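We use cookies to remember your settings and count visits. Accept | Manage preferences

Guides > Grippers > Comparing two grippers on the same arm

Comparing two grippers on the same arm

Most gripper comparisons go wrong before the first pick, when two things change at once and you can't tell which one made the difference. This guide goes through the routine Yareli Meléndez and I use when we have a new gripper to try against the one already on the arm. In the notes below the old gripper is the Hekus and the new one is the Cendus. Both are parallel two-finger types. It takes one full day per pair if the flanges match.

Before you start

You need the arm, both grippers, the adapter plates, a kitchen scale, masking tape and a printed score sheet. Weigh each gripper with its adapter plate and cable clip attached. The number in the data sheet usually leaves those out.

Write the firmware version of the arm controller at the top of the score sheet and don't update it until both grippers are done. We lost the whole October round this way.

Step 1. Set the tool data

Mount the first gripper and enter its mass and center of gravity in the controller. Then set the tool center point. We use the four-point method with a pin taped to the table. If the result moves by more than 2 mm when you repeat it, check the adapter screws and do it again.

Do this again from scratch for the second gripper. Copying the tool file and editing the length is not good enough, even if the bodies look alike.

Step 2. Match the speed and force

Set both grippers to the same closing force as measured, not the same percentage. 40 percent on one is not 40 percent on the other. Close the fingers on a load cell and adjust until you read 21 N. Leave the arm speed at 200 mm/s for the whole test.

Check the cable at full wrist rotation both ways. The cable should not pull tight or drag across the objects.

Step 3. Choose the objects

Pick things with different shapes and surfaces. Bottles, mugs and plates are good, and toy food is handy for small odd shapes. Include at least one item you expect to fail. Thin rims and flat plates are where two-finger grippers differ most.

Set out the whole collection at once. Picking from an empty table tells you how well the fingers hold, but it won't tell you whether the gripper body bumps into the neighbors on the way down.

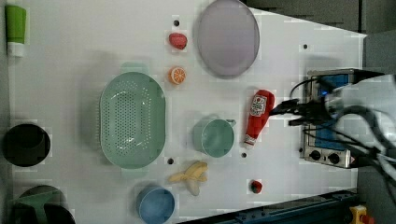 Gripper reaching toward the ketchup bottle, with the mug and toy banana close by.

Mark the position of every object with tape and number the marks. Noboru Wada at Pacheco uses a printed floor plan under clear film, and that works too.

Step 4. Run the picks

Do 100 picks per gripper, split evenly over the objects. Score each one as held, slipped or missed. A pick counts as held if the object is lifted, carried to the drop point and let go there. If the gripper knocks something else over, write that in the notes column and still score the pick.

Put the object back on its mark by hand each time. Don't correct the program halfway through. If a grasp point is plainly wrong, stop, fix it and start that object over for both grippers.

Step 5. Read the results

Look at each object separately before you look at the total. In our last round the totals were close, but the Cendus did better on rims and the Hekus did better on round things lying on their side. We put that down to finger width. Wollham sells narrower fingertips that fit the Hekus, and we have a set on order.

Keep the score sheets with the tool data written on the back.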